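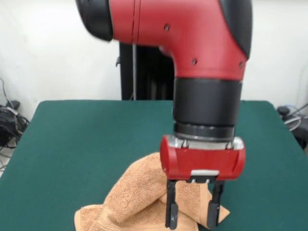 Thread on grasp detection for cloth, from the arm we've been putting together at the Prevport shared workshop. Problem one was knowing whether there is any fabric between the fingers at all. A rigid block stops the jaws at a known width. A terry towel bunched up like this one doesn't. The jaws close nearly all the way on one layer, and the width reading looks the same as a miss.

2/ First attempt was motor current. Close at constant speed, log current, look for the rise before the hard stop. Works on a folded towel. On a single layer the rise is buried in gear friction. I had 100 logged closes and could not find a threshold that separated them.

3/ Second attempt: close slower. Friction got worse. Expected in hindsight, stiction dominates at low speed.

4/ What I run now is a two-stage close. Fast to 10 mm, pause, then a short force ramp with the position sampled through the ramp. Cloth compresses and the position creeps. Bare pads touch and stay put. The slope of the creep is the signal.

5/ Ravinder Fortin pointed out that the pads creep a little too. Correct. I measured the bare pads first and subtract that curve. It needs redoing whenever the pads are changed.

6/ The green felt-like surface is his as well. On the bare tabletop the towel slid ahead of the fingers when they came down at an angle. Felt holds the underside well enough for a straight vertical approach to pinch a fold. Side effect: lint on the pads. Wipe before calibrating.

7/ Sampling details, since Éabha Keane asked. The ramp takes 865 ms and I keep 40 position samples from it. Straight line fit, discard the first few points. No filtering beyond that. The classifier is one if statement.

8/ Known failure: pinching felt along with towel. The slope looks like a good grasp, then the lift stalls. Raising the lowest approach height fixes it but loses the flat parts of the towel. For now I only aim at the peaks and leave the flaps alone.

9/ Cable routing is still a mess and I know it. Wayne Fehr has offered a drag chain left over from his router build. Waiting on the brackets.

10/ Code is on the Skendier machine in the workshop, folder "pinch", file dated 12/04/2025. The older one uses the current threshold, don't run it.

11/ Next is the lift check: weigh the arm before and after with the joint torques and compare. Manon Bélanger thinks the towel is too light to show up over the noise. She may be right. Will post the plots either way.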